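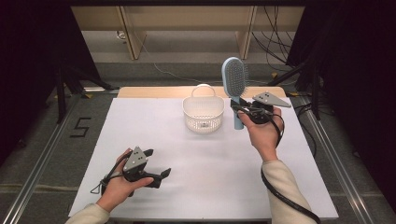

The Brescombe Household Objects Gallery brings together everyday articles used in the sorting and tidying sessions held at the Skurnis rooms. The collection has grown to 592 catalogued items, most of them donated by local residents, and is maintained by Debora Mazza and Ilari Saarinen. Personal care articles form one of its larger groups. The light blue hairbrush, with its oval head and grey bristles, belongs to this group, as does the small white basket with the arched handle, one of several containers set aside for bathroom and dressing-table items. Sheets of white paper are laid over the tabletop for each sitting so that pale and dark objects may be told apart with ease.

## Notes to the gallery

**Hairbrush, light blue.** Paddle face in pale blue, grey bristles. Catalogued under Grooming, together with combs, hair ties and hand mirrors. Brushes are cleaned before they are accepted into the collection.

**Basket, white plastic.** Perforated body, arched handle, open top. A small rectangular label is fixed low on the front. Baskets of this size suit a shelf or a vanity drawer and are the type most often requested on loan.

**Table and covering.** White top, dressed with a single sheet of white paper. The paper is replaced when it becomes creased or marked — a fresh roll is kept in the storeroom.

**The room.** Grey carpet, dark curtains at either side and a light wooden cabinet structure toward the back. The room was refitted in June under the direction of Ziad Obeidat, and the colour of the carpet was chosen to match the adjoining corridor.

## Access and loans

Schools, seniors' residences and community organizations may borrow up to 11 items at one time, for a period of two weeks. Borrowers are asked to return each article in the container in which it was issued. Items with missing labels should be reported to Solomiia Horobets at the Skurnis front desk, where replacements are printed.

Enquiries concerning donations may be directed to Imad Ghanem. The gallery is unable to accept glassware, aerosols or electrical hair appliances at present.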